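Chapter 4
Taking Notes and Keeping Them

Chapter Outline
4.1 Why Written Notes Still Matter
4.2 Before the Lecture
4.3 Three Methods of Note-Taking
4.4 Reviewing and Revising
4.5 Sharing Notes and Academic Honesty

Learning Objectives
After completing this chapter, students should be able to:
Explain the difference between recording information and learning it.
Choose a method of note-taking suited to a given course.
Prepare a page of notes so that it can be used for later review.
Plan a schedule for reviewing notes over the length of a term.

Key Terms
cue column, encoding, external storage, outline method, paraphrase, spaced review, verbatim notes

Introduction

In her first September at Goltcombe College, Padmavathi Panicker filled two notebooks in three weeks. She was enrolled in an introductory course in economic history, and she had decided to write down everything the lecturer said. By the time of the first examination she had 72 pages of notes. She read them through twice on the evening before the test and received a grade well below the one she had expected.

When she took the notebooks to the college learning center, the adviser asked her to close them and explain the main argument of any one lecture. She could remember several dates and the name of a canal. She could not say what the lecturer had been trying to show. Her notes were accurate and nearly complete, but the work of deciding what mattered had been put off until the night before the examination, when there was no time left to do it.

Her experience is a common one among students entering college. In many secondary schools, teachers write the important points on the board and allow time for copying. College lecturers seldom do so. A speaker may move from a central claim to an example, from the example to a side remark, and back to the claim without announcing any of these turns. The listener must sort them while continuing to listen. 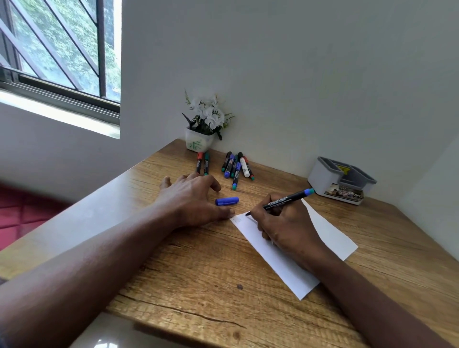 Notes serve two purposes, and much of this chapter depends on keeping them separate. The first is external storage: the page holds information that would otherwise be forgotten. The second is encoding, the mental work that takes place as a person selects, shortens, and rewords what is heard. A student who borrows a classmate's notes gains the first benefit and misses most of the second. A student who takes careful notes and then loses them has had the second benefit only.

Verbatim notes – those that follow the speaker word for word – tend to favor storage at the cost of encoding. A paraphrase requires the listener to understand a statement well enough to say it another way. For this reason, most of the exercises in this chapter ask for short notes in the student's own words. Definitions, formulas, and quotations are exceptions and should be copied exactly.

The choice between paper and keyboard is discussed in Section 4.1. Typing is faster for most people, and typed notes are easy to search. Writing by hand is slower, and the slower pace encourages selection. It also allows diagrams, arrows, and marginal comments to be added freely. Students with a disability that affects writing should consult the office responsible for accommodations at their institution, and instructors should not assume that one format will suit every member of a class.

Section 4.3 presents three methods. The outline method arranges points by level of importance and works well when a lecture is clearly organized. The Takács method divides each page into a wide column for notes and a narrow cue column for questions added after class. The Larance map places a single topic at the center of the page and draws related ideas outward from it. None of the three is best for all courses. A student may reasonably use outlines in biology and maps in a literature seminar during the same term.

Review is the subject of Section 4.4. A lecture of 50 minutes can usually be reviewed in up to 16 minutes if the notes were prepared with review in mind. Spaced review means returning to the same material several times at growing intervals, beginning on the day of the lecture. Panicker adopted this practice after her first examination, together with the two-column page, and her second set of notes for the course was less than half as long as the first. Part of that set is reproduced in Section 4.3, with her permission.

Before You Read

Select one page of notes from a course you are now taking. Without reading it closely, write two or three sentences stating the main idea of the lecture. Then compare your sentences with the page. Mark any statement you can no longer explain, and keep the page for use in Exercise 4.2.

Students working in pairs may exchange pages and repeat the activity. Each partner should note which abbreviations are unclear and whether the main idea can be found without help from the writer.

4.1 Why Written Notes Still Matter

Many courses now provide slides, recordings, or full transcripts. At Zamdale, the case study used throughout this section, a first-year survey course gives all 500 of its students access to recorded lectures within a day. The instructors nevertheless require handwritten or typed notes as part of the weekly assignment, and the reasons they give to students are set out in the pages that follow.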